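Injection Molding Questions I Get All the Time

I run the small parts side of things at Galside, and my inbox fills up with the same handful of questions every June when people start planning fall product launches. So I finally wrote my answers down. Last updated October 9, 2018.

How many parts do I need to order before molding makes sense?

It depends on the part, but I start getting interested at 300 pieces. Under that, you're probably better off with machining or 3D printing, and I'll tell you so on the phone. At 1000 pieces the mold cost starts to spread out nicely and everybody relaxes a little. Simple shapes get there sooner.

Why does the mold cost so much more than the parts?

Because the mold is the hard part! It's a block of metal cut very precisely, with channels for the plastic, channels for cooling water, pins to push the part out, and vents so trapped air can get away. The plastic itself is cheap. We cut softer aluminum molds for short runs and steel ones for long runs – the aluminum ones are faster to make and easier to change if you goofed on a dimension (we all do).

How long does a mold take?

Eight weeks is a safe plan for steel. Please don't book your trade show booth before you've seen first samples.

What are those little dents on the thick parts of my housing?

Sink marks. Thick plastic cools slower than thin plastic, and as the inside shrinks it pulls the surface in with it. Keep your walls one even thickness and use ribs where you need strength. If you absolutely must have a thick spot, put it where the texture will hide it.

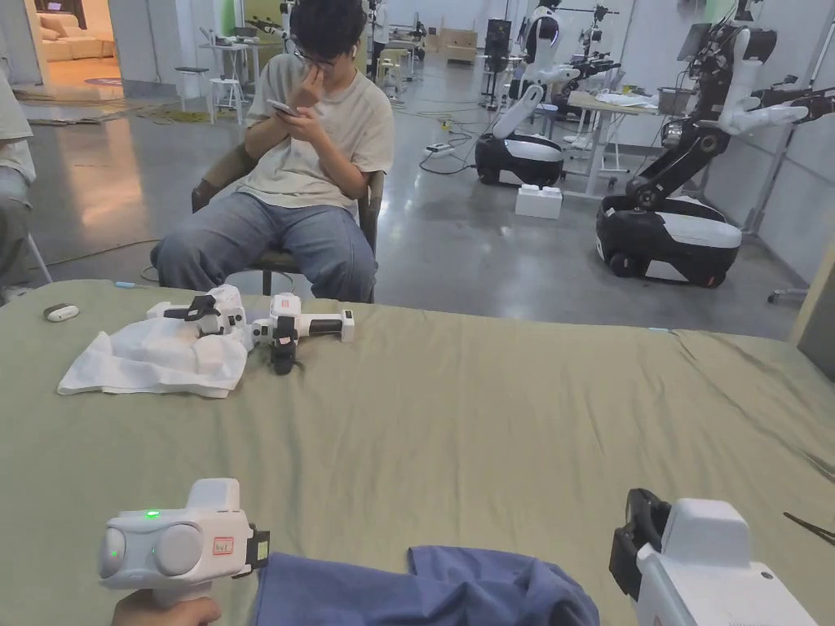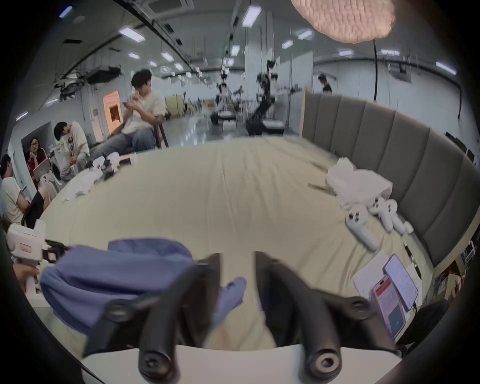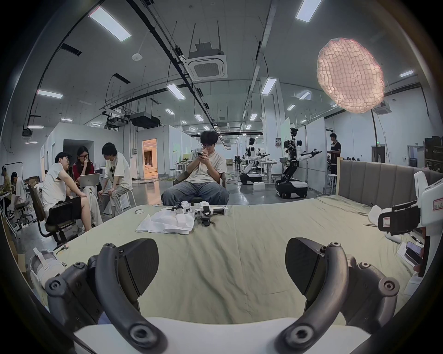
Jingyi Dong wrote in to say that ribs gave her sink marks too, right on the outside face, and could I please stop telling people they fix everything. Fair enough! A rib that's as thick as the wall it stands on will do exactly that. Make it a bit over half the wall thickness and you should be fine with most plastics.

What is draft and why do you keep asking for it?

Draft is a slight taper on the sides of the part so it slides out of the mold without scraping. One degree is okay for smooth walls. Textured walls want more, sometimes a lot more. If your drawing has perfectly straight sides, I'm going to send it back with red marks all over it.

Can I use recycled plastic?

Often, yes. We've run regrind at 25 percent on the Soten trays with no complaints. I wouldn't do it for clear parts or for anything that has to snap open and shut all day.

Can you take over a mold that's running somewhere else?

Sure, we moved 8 of them over from Pietrzak last year. Send me photos of both halves, the last good part, and whatever setup sheet you can pry loose. Old molds need a cleaning and sometimes new pins, so leave a little room in the budget.

Who do I talk to about color?

Mwangi Biwott. Send him a physical chip – a color on your screen won't look the same on his.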